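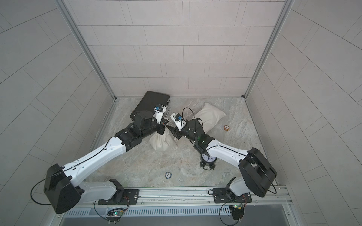

Section 5: Setting Up the Two-Arm Cell

Posted 04/07/2018 by the Linow bench team

You've got both arms out of their crates, so now comes the fun part! By the end of this section the pair will be mounted, cabled and ready to reach into the same space, and the first time you see them meet in the middle is a real treat. Set aside 60 minutes if you've never done it before.

Before you start

Switch off the main supply and leave it off until step 7. Have the Mowat hex key set within reach, plus a soft cloth and a roll of cable ties.

Mounting the arms

1. Wipe the aluminum rail from end to end. Grit under a mounting plate will tilt the whole arm.

2. Set the left plate on the rail and start every bolt by hand. Don't tighten anything yet.

3. Lower the left arm onto its plate. Get a second person for this — the shoulder is heavy and likes to swing.

4. Tighten the bolts a little at a time, working corner to corner, then repeat steps 2 through 4 on the right side.

CAUTION: Keep your fingers out from under the shoulder housing while the bolts are still loose.

Running the cables

5. Lead each arm cable around the outside of its shoulder and leave a generous loop. The elbow needs that slack when it stretches out, and a tight cable will wear through at the connector long before the arm gets tired.

6. Fit the camera mount on top of each gripper and plug in its cable. Move the wrist through its full travel by hand. If the cable snags, re-route it now.

First power-up

7. Clear the floor, step back and turn on the supply. Check the indicator lights against the chart in Section 2.

8. Open Wirnine and run Home on the left arm, then on the right. Never home both at once on a new build.

9. Run Slow Meet. The two grippers travel toward each other and stop 11 mm apart. If they look like they're going to touch, hit the stop button and go back to step 8.

10. Try a handling task with a mix of things on the floor. Soft goods are a great workout for the grippers, and small flat pieces will show you right away if your height setting is off.

NOTE: The arms remember their home position when the power is cut, but they don't remember a moved plate. Home them again any time you loosen a bolt.

Looking after the cell

Check the plate bolts after the first 1,000 cycles and again every December with the yearly service. Dust the slotted grille below the rail whenever you clean the floor, and keep liquids well away from the circuit boards under the plates — a dry brush does a lovely job there.

Questions? Contact the Zorby support desk | © Zorby | Back to top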